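About Rimarora

Rimarora is a textile handling and finishing company. We fold, inspect, pack and store flat cloth goods for event suppliers, restaurants and photo studios. The company was set up by Shirley Lambert, who had spent 8 years in commercial laundry management before leasing the first unit on Stilton Road. We now run 2 units at the same address, with 1,650 square feet of finishing space between them.

Most of our volume is plain black cloth: table covers, backdrop panels, stage skirting and napkins. Black is a separate line in our building. It has its own tables, its own carts and its own lint control. White and light colors are handled in the second unit and do not cross over at any stage.

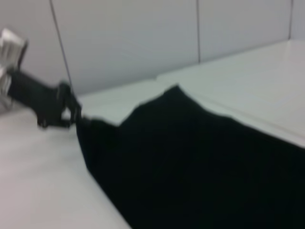 Reading time: 2 min

Finishing starts at the table. Tops on the black line are white, for contrast. A stray thread or a clump of lint shows on the top as soon as the piece is moved, and the edge of the cloth is easy to follow. Each piece is spread face up, taken by a corner and drawn out until the hem lies straight. Ridges are worked toward the nearest open edge. Pressing down on a ridge sets a crease, and a crease in black polyester shows under stage lighting.

Inspection covers hems, corners, surface marks and shade. Shade is checked against a retained swatch from the same order. Pieces that have drifted toward green or brown are pulled and listed on the return sheet - we do not re-dye. Small hem repairs are done in house with matched thread. Anything over 2 inches is quoted first.

Folding follows the customer's fold card. Where no card is on file we fold in half lengthwise, in half again, then in thirds, with the size label facing out. Backdrop panels longer than 21 feet are rolled on tubes. Tubes remain our property and are collected with the next delivery.

Order tracking runs on Zukport. Every bundle gets a tag with the order number, piece count, cloth type and the initials of the person who closed it. Customers with an account can view the same record.

Our longest-running contract is with Yousafzai Event Supply, for whom we hold stock between bookings. Storage is on open shelving, off the floor, with black cloth in covered bins.

Shirley Lambert still approves all new fold cards. Send drawings or a sample piece to the Stilton Road office, marked for her attention. Samples are returned with the first order. The receiving door closes at 4 p.m., and at noon during the last week of December.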